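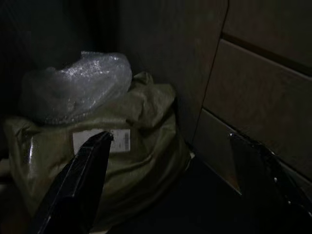 Der grüne Sack in der Küchenecke, oben quillt die Folie raus.

1/ So, Küchen-Thread, weil mich nach dem letzten Post drei Leute gefragt haben, wie es eigentlich mit dem Ausmisten weitergeht. Kurzfassung: es geht weiter. Langfassung: siehe unten, holt euch Kaffee.

2/ Angefangen hat es mit Verpackungsmüll. Wir bestellen zu viel, das weiß ich selbst, und jedes Paket bringt Folie, Pappe, noch mehr Folie und dazu einen Zettel, auf dem steht, dass man bitte an die Umwelt denken soll. Das Zeug lag bei uns überall: auf dem Kühlschrank, hinter der Tür, im Backofen (einmal! ich hab ihn vorgeheizt! reden wir nicht drüber).

3/ Seit Oktober gilt deshalb: alles, was weich ist und aus einem Paket kommt, wandert in den großen olivgrünen Sack. Das ist so ein gewebtes Ding, vorne klebt noch das weiße Versandetikett drauf. Ich wollte das Etikett abmachen, hab an einer Ecke gezupft, da kamen sofort Fäden mit. Bleibt jetzt dran.

4/ Warum ein Sack und keine Kiste? Eine Kiste ist voll, wenn sie voll ist. In so einen Sack kann man immer noch was reindrücken, mit dem Knie zum Beispiel. Das ist gleichzeitig der große Nachteil, wie man an der Folienhaube oben sieht, die bei mir langsam ein Eigenleben führt.

5/ Manuela meinte, ich soll die Luftpolsterfolie falten und nicht knüllen. Hab ich probiert! Zwei große Stücke, schön auf A4 gefaltet, Gummi drum. Ging super. Beim dritten Stück hat es an der Tür geklingelt und danach hab ich wieder geknüllt. Aber ich habe jetzt zwei sehr ordentliche Stücke Folie, falls jemand was Zerbrechliches verschicken will.

6/ Zum Standort: der Sack steht auf dem Boden direkt vor den Unterschränken. Ja, genau vor den Auszügen. Ich weiß. In dem unteren Auszug hinter dem Sack sind die Backformen und das Fonduegerät, und wer bei mir Fondue will, muss halt vorher anpacken.

7/ Die Alternative wäre der Flur gewesen, aber da stehen die Fahrräder. Und der Balkon fällt weg, da hat sich letztes Mal der Wind eine Tüte geholt und bei den Nachbarn unten in die Tomaten gelegt. War mir so peinlich, ich hab denen ein Glas Marmelade hingestellt.

8/ Wer fragt nach dem Gewicht: ich hab ihn auf die Küchenwaage gehoben, eine andere haben wir nicht. Angezeigt wurden 500 Gramm, dann Error, dann wieder 400. Ich glaube der Waage kein Wort. Leicht ist er jedenfalls, man kriegt ihn mit einer Hand in den Hausflur.

9/ Jetzt zur Arbeitsplatte, das eigentliche Sorgenkind. Schwarz gesprenkelt, super praktisch, weil man keine Krümel sieht, und super unpraktisch, weil man keine Krümel sieht. Ich wische inzwischen nach Gefühl. Hand flach drüber, knirscht es, wird gewischt.

10/ Shona hat am Mittwoch reingeschaut, einmal den Blick schweifen lassen und gefragt: "Und wo schneidest du Zwiebeln?" Tja. Auf dem Brett. Und das Brett liegt auf dem Herd. Wir haben dann zusammen eine Stunde lang Sachen von links nach rechts geschoben und am Ende war Platz für ein Brett UND eine Schüssel.

11/ Ein Blick auf den aktuellen Stand, unbeschönigt. Ventilator auf der Arbeitsplatte, dahinter der grüne Korb und die Nudelpackungen, und der Sack natürlich wieder mittendrin:

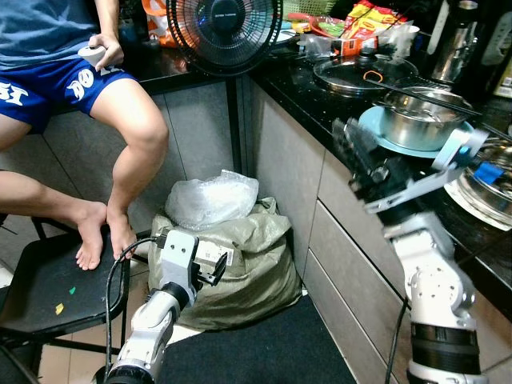
Wohin mit sauberer Luftpolsterfolie, wenn man sie nicht mehr braucht?
Bei uns kommt sie als Verpackung in die Gelbe Tonne. Saubere große Stücke hebe ich auf oder gebe sie an Leute weiter, die viel verschicken. Was bei euch gilt, steht meistens auf der Seite vom Entsorger.

12/ Zum Ventilator, den verteidige ich bis zuletzt. Die Küche ist eng, das Fenster geht nur auf Kipp, und sobald zwei Töpfe laufen, ist es tropisch. Der stand früher auf dem Boden, da bin ich dreimal übers Kabel gestolpert. Jetzt steht er oben und föhnt mir beim Kochen die Petersilie vom Brett. Man kann nicht alles haben.

13/ Die Instantnudeln: auch so ein Thema. Rin hat mir erklärt, welche Sorten was taugen, und seitdem kaufe ich die wie andere Leute Klopapier. Rot und gelb, das leuchtet einen morgens richtig an. Die sollten eigentlich in den Hängeschrank. Im Hängeschrank ist aber der Reis, und der Reis war zuerst da.

14/ Der grüne Plastikkorb ist dafür mein bester Kauf dieses Jahr!! Kein Witz. Vorher flogen Tütchen, Gewürze und Teebeutel einzeln rum. Regel ist jetzt: was klein ist und wegrutscht, darf in den Korb, und wenn der Korb voll ist, wird erst gegessen und dann gekauft. An den zweiten Teil der Regel halten wir uns so mittel.

15/ Zweite Runde Geschirr. Ich hab alle Teller rausgeholt, einmal abgespült und nach Größe gestapelt. Die hellblauen mag ich am liebsten, die bleiben unten griffbereit. Die mit dem Sprung kommen unter die Blumentöpfe. Die von Tante Debora, die keiner schön findet, kommen nach ganz oben, aber so, dass man sie schnell runterholen kann, falls sie klingelt. (Debora, falls du das liest: ich meine eine andere Tante.)

16/ Was bei mir beim Tellersortieren gut klappt: erst alles auf eine Seite der Arbeitsplatte, dann Stapel für Stapel in den Schrank und nix dazwischen machen. Kein Handy, kein Kaffee. Sobald ich zwischendurch "nur schnell" was anderes mache, steht der Stapel bis zum Wochenende da.

17/ Noch ein Fund: der schwarze Hocker. Der ist eigentlich zum Sitzen da, wurde bei uns aber monatelang als Ablage für Post benutzt. Jetzt sitzt man wieder drauf, wer hätte das gedacht. Auf der Sitzfläche kleben ein grüner und ein gelber Sticker, und die gehen genauso wenig ab wie das Etikett am Sack. Falls jemand ein Hausmittel kennt, das matten schwarzen Kram nicht fleckig macht, her damit. Speiseöl hab ich mich nicht getraut.

18/ Die dunkelgraue Matte auf dem Boden wollten auch ein paar von euch wissen. Die liegt auf den beigen Fliesen, weil die im Winter eiskalt sind und ich beim Spülen gern barfuß stehe. Ausschütteln, Staubsauger drüber, fertig. Auf Dunkelgrau sieht man Mehl sofort, bei Kaffee ist sie sehr diskret.

19/ Zwischenfrage von Osvaldo aus den Antworten: ob ich nicht einfach weniger bestellen will. Osvaldo, du hast mir letzte Woche einen Link zu einem Knoblauchschäler geschickt. Der kommt morgen. Vermutlich in sehr viel Folie.

20/ Plan für die nächsten Tage, damit ihr mich drauf festnageln könnt: der Sack wird geleert, und zwar komplett, auch unten, wo die alten Sachen sind. Dann die Plastiktüten durchschauen, die auf der Platte rumliegen. Die orange-weiße ist stabil, die bleibt zum Einkaufen. Und dann den Auszug mit den Backformen, da war seit dem Frühling keiner mehr dran.

21/ Vor der Besteckschublade drücke ich mich noch. Da drin sind 3 Sparschäler und kein einziger schält. Ich weiß, dass man die wegwerfen sollte. Ich weiß auch, dass ich sie wieder reinlegen werde.

22/ Schickt mir gern eure Küchenecken, am liebsten die unaufgeräumten! Und wer in der Nähe wohnt und Folie zum Verpacken braucht: schreibt mir, ich bring sie vorbei. Zwei Stücke sind sogar gefaltet.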